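4.3 Recording a Demonstration Set

Applies to the Zirkuvon hand-held gripper with Zirus recording software. Complete Section 4.2 (Calibration) before starting.

1. Place the work surface in its marked position. Use a plain, pale surface with no print or pattern unless the task sheet states otherwise.

2. Set out the items listed on the task sheet. Items not in use for the current task may remain near the edge of the surface.

3. Open a new session in Zirus and enter the operator name and task number. A full set consists of 100 demonstrations.

4. Hold the gripper over the work surface with both fingers fully open. Wait for the tone before moving.

NOTE: Every demonstration begins and ends with the fingers open and empty. The learning system uses this position to separate one example from the next – a recording that starts with the fingers partly closed will be rejected at upload.
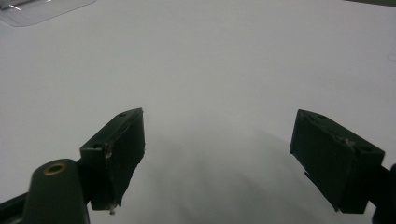 5. Perform the task at a steady pace. Do not pause over the item or correct the grip more than once. If the item is dropped, finish the recording and mark it "Failed." Do not delete it.

6. Return to the open position and release the trigger. Zirus saves the recording and displays its number.

7. After every 17 demonstrations, stop and inspect the finger pads. Look for residue along the upper edge of each pad and for torn or ragged material along the lower edge. Enter the pad condition in the session log.

CAUTION: Do not clean the pads with solvent. Wipe them with a dry cloth only. Replacement pads are supplied under part number 1416.

CAUTION: Keep fingers and loose sleeves away from the linkage while the trigger is pressed.

8. Close the session and select Upload. Error 3247 indicates that the calibration has expired. Repeat Section 4.2 and upload again – the recordings are kept on the device.

Questions about task sheets should be directed to Intan Setiawan, Data Operations. Requests for pads and spare parts go to Sosina Derese.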